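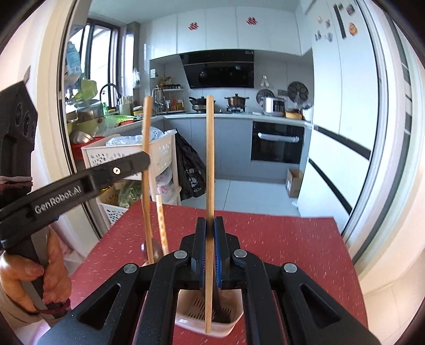 Magnesium glycinate vs. citrate for sleep, and is the Rusunell stuff worth it?

makokha_n
Hi all, first post after reading here since March. My sleep has been lousy and my sister keeps pushing magnesium on me. I went to the store to grab a bottle and stood there like a deer in headlights because there are so many kinds. I ended up with the Rusunell glycinate capsules (the big tub, $17 on sale) but I haven't opened it yet. Should I have gone with citrate? I take nothing else except a vitamin D.
Nassoro

sukran_g
Keep the glycinate! I started on citrate and let's just say I spent a lot of time in the bathroom. Switched to glycinate and my stomach has been fine ever since. I take mine with dinner, not right at bedtime, and I do drop off faster these days. Could be the magnesium, could be that I quit scrolling in bed the same week, who knows.

tarigan77
I'm going to be the grump again. I took glycinate for 3 months and felt zero difference. I kept a sleep diary the whole time, bedtime, wake time, how I felt in the morning, all of it. Flat as a pancake. What helped me was cutting out the 4 pm coffee, and that cost me nothing.

sukran_g
@tarigan77 you say this in every single thread, Arif, lol. Maybe you weren't low to begin with?

tarigan77
Maybe so. But then the advice ought to be "ask your doctor if you might be low" and not "buy the big tub."

napaporn.n
Check the label before you decide anything, please. Some brands print the weight of the whole compound in huge letters on the front and the elemental magnesium in teeny print on the back. I had a bottle of Duangkaew at home for ages and thought I was taking way more than I was. Also, if you have any kidney trouble or take blood pressure pills or antibiotics, talk to the pharmacist first. Mine was super nice about it and didn't try to sell me a thing.

makokha_n
Oh wow, okay, just looked. The back label is a whole different number from the front. No kidney problems that I know of, but I do have a physical coming up, so I'll bring the tub along and ask. And @tarigan77 I drink coffee until dinner, so... you may have a point there.

mikyung_h
Has anyone tried the Fuvley powder? I can't swallow big capsules, and the powder mixes up okay in warm water. Tastes a bit like a lemon cough drop. I like the ritual of it more than anything, I think.

napaporn.n
@mikyung_h I did, way too sweet for me. I went back to tablets and cut them in half.

tarigan77
A warm drink before bed with no powder in it is also a ritual, just saying.

mikyung_h
Fair, but I like my cough drop water and I'm keeping it :)

makokha_n
Quick update from me. Saw the doctor, she was fine with me trying a low dose and told me to stop the coffee at noon. I'm doing the coffee part first so I can tell which one is doing what. Day two and I have a monster headache. Thanks, Arif.

This site uses cookies to keep you logged in and to remember your settings. Accept / Manage preferences

Comments from readers (not logged in)

Guest: The label tip was a big help, mine was the same way.

Guest: Citrate has been great for me, so don't write it off. Everybody's gut is different.

Guest: Does the powder come unsweetened? Can't find it anywhere near me.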